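Coffret d'épigraphie Jedska : j'ai estampé des pierres tout l'été, voici mon verdict

Par Gwenaël Pons
Rubrique Bancs d'essai

Il existe deux sortes d'amateurs d'inscriptions anciennes : ceux qui lisent les publications et ceux qui rêvent de trouver la coquille dans la publication. J'appartiens à la seconde catégorie, avec un palmarès encore vierge. Le coffret Jedska s'adresse très exactement à moi, et son fabricant, Cleltel, semble l'avoir compris avant mon banquier.

Pour 239 euros, on reçoit de quoi faire des estampages au papier humide, une lampe à lumière rasante sur bras articulé, une brosse à frapper, un livret de 50 pages et un accès au logiciel Wovora, qui promet de « révéler l'invisible ». J'ai utilisé l'ensemble pendant tout le mois d'août sur des moulages pédagogiques, deux dalles funéraires (avec l'accord écrit de la mairie, obtenu plus vite que je ne le craignais) et une borne que j'espérais romaine.
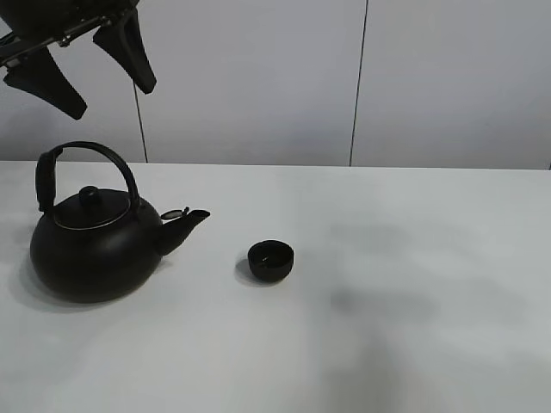
Le papier et la brosse

Commençons par le meilleur. Les 40 feuilles fournies sont épaisses, sans colle, et supportent d'être frappées mouillées sans partir en bouillie. On pose, on mouille, on tape du centre vers les bords, on attend que ça sèche. La technique n'a guère changé depuis le XIXe siècle et Jedska a la décence de ne pas prétendre le contraire.

La brosse est plus discutable. Le manche est beau, bien équilibré, sans doute dessiné par quelqu'un qui n'a jamais tapé sur une stèle pendant vingt minutes. Au bout de la première dalle, j'avais une ampoule entre le pouce et l'index et un respect nouveau pour les épigraphistes de terrain. Un chiffon enroulé autour du manche règle le problème et ruine l'esthétique.

Rappel utile, que le livret relègue à la page 31 : on n'estampe jamais une pierre friable, peinte ou dont on n'est pas responsable. J'aurais mis cela en couverture, en gros, et en rouge.

La lampe

La lumière rasante, c'est le vrai plaisir de la discipline. On éteint tout, on couche le faisceau presque à plat, et un bloc qui n'avait rien à dire depuis midi se met à bavarder. La lampe Jedska est puissante, froide, et sa molette d'inclinaison est graduée, ce qui permet de refaire la même prise de vue le lendemain sans se fier à son souvenir.

Deux réserves. Le bras fléchit lentement, à la manière d'un auditeur de colloque après le déjeuner, et il faut le resserrer toutes les dix minutes. Quant à la batterie, elle annonce sa fin par un clignotement unique, très discret, que j'ai raté trois fois.

À noter aussi que les surfaces sombres et mates demandent de la patience : les creux et les reliefs s'y confondent si l'éclairage vient de trop haut. Sur le basalte d'un moulage, j'ai dû descendre la lampe au ras de la table pour séparer un trait d'une éraflure.

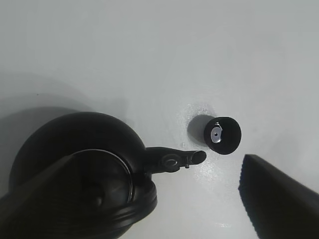

Bouilloire noire vue de dessus : finition mate, reflets gris sur le bombé.

Le logiciel Wovora

C'est ici que les choses se gâtent, ou s'égaient, selon l'humeur. Wovora assemble plusieurs photos prises sous des éclairages différents et propose ensuite une lecture, par comparaison avec une base de 2 158 inscriptions en latin, en grec et dans plusieurs écritures sémitiques.

L'assemblage est excellent. On fait tourner la lumière virtuelle à la souris et l'on découvre des choses qui avaient échappé à l'œil. La lecture automatique, en revanche, souffre d'un optimisme de chercheur de trésor. Sur ma première dalle, datée en toutes lettres de 1811, elle a reconnu un aleph, un lamed et une « formule votive probable ». Sur la seconde, elle a lu un nom de consul dans une fissure de gel.

Par acquit de conscience, j'ai envoyé les fichiers bruts à Lorna Mackay, qui enseigne la paléographie aux ateliers Eskola et qui m'a déjà épargné plusieurs humiliations. Sa réponse tenait en une ligne : « Le consul est une fissure, l'aleph aussi, la formule votive est du lichen. » Elle a tout de même demandé où j'avais acheté la lampe.

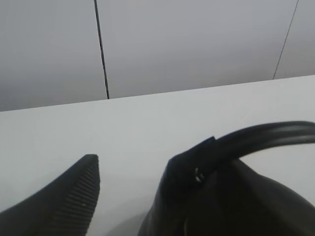 Stries serrées et parallèles, à gauche, sur fond noir.

Le réglage dit « prudent » existe, enfoui dans le troisième sous-menu. Activez-le avant toute autre chose. Le logiciel se met alors à répondre « indéterminé » dans la plupart des cas et devient un compagnon de travail tout à fait fréquentable. Il devrait être coché par défaut, mais je suppose que « indéterminé » se vend moins bien que « formule votive ».

Le livret

Clair sur les gestes, bien illustré, léger sur le reste. Le chapitre consacré aux datations tient en quatre pages et se termine par un tableau d'une assurance qui m'a laissé songeur. On y apprend qu'une lettre penchée vers la gauche est « archaïque ». La mienne penche aussi, quand j'écris debout.

Rien sur le contexte de découverte, rien sur les faux, un seul paragraphe sur la publication. Pour un public qui va forcément croire, un mercredi soir, avoir trouvé la plus vieille attestation de quelque chose, c'est maigre.

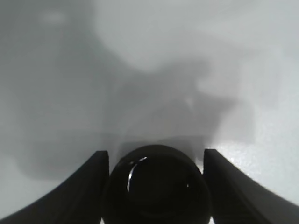 Noir sur gris pâle, ombres aux bords flous.

Pour qui ?

Les associations locales et les enseignants y trouveront leur compte, surtout si plusieurs personnes se partagent la lampe. Le lecteur solitaire qui veut seulement s'exercer achètera le papier à part et s'éclairera avec une torche posée sur une pile de livres ; il perdra la molette graduée et gardera de quoi s'offrir un bon manuel.

Les plus : le papier, l'assemblage des images, la lumière.
Les moins : la brosse, le bras qui s'affaisse, l'imagination du logiciel.
Note : 3,5 sur 5, 4 en mode prudent.

Ma borne n'était pas romaine. Elle porte un numéro de parcelle.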